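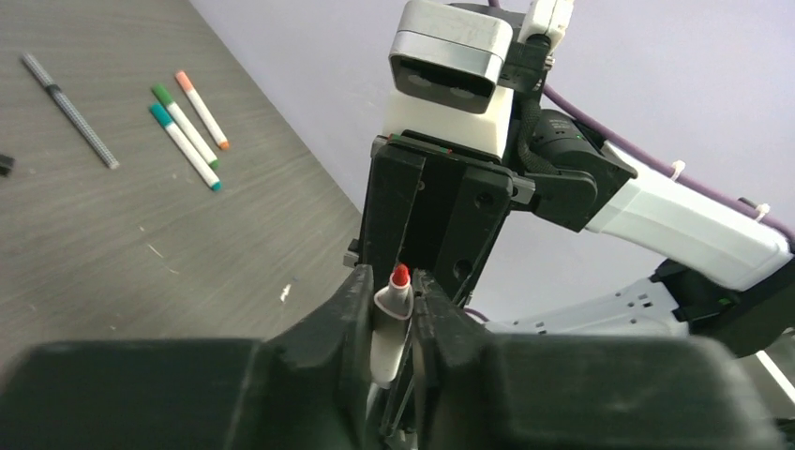
Projet Vestska – Aménagement d'un poste de travail à parois
Rapport de projet étudiant, 15 octobre 2024

1. Objet
Le projet porte sur le plan de travail et ses parois : choix des teintes, éclairage, repérage des petits objets. Le marqueur blanc à extrémité rouge a été retenu comme objet de référence. Son corps clair se détache peu d'un fond pâle, ce qui en fait un cas défavorable pour l'étude du contraste.

2. Configuration
Le plateau est gris, à veinage bois. Il est bordé de trois parois gris pâle – gauche, fond, droite – et reste ouvert à l'avant. Des montants en aluminium occupent les deux angles du fond. Le bord gauche porte un rail métallique muni de deux repères orange, pris comme origine des mesures de position.
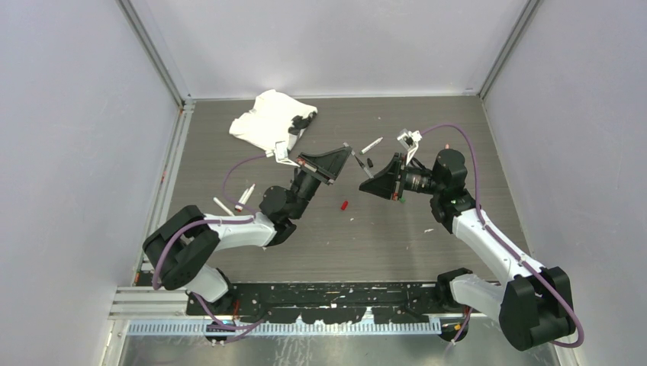 L'éclairage a été réglé à 4000 K, avec un éclairement visé de 700 lux au centre du plateau. Le réglage date de mai et n'a pas été modifié ensuite.

3. Relevés
La campagne comprend 261 relevés, dont 128 avec un tissu posé sur le plateau. L'extrémité rouge du marqueur reste lisible dans les deux séries. Le corps blanc l'est moins devant les parois, surtout en position verticale. Les relevés effectués avec le logiciel Elta ont été repris à la main lorsque le contour était incomplet.

4. Points ouverts
La teinte Siladetti, plus sombre, n'a été essayée que sur un échantillon. Un essai sur la paroi du fond seule est prévu avant toute modification du plateau. L'influence du veinage sur la détection des contours reste à quantifier.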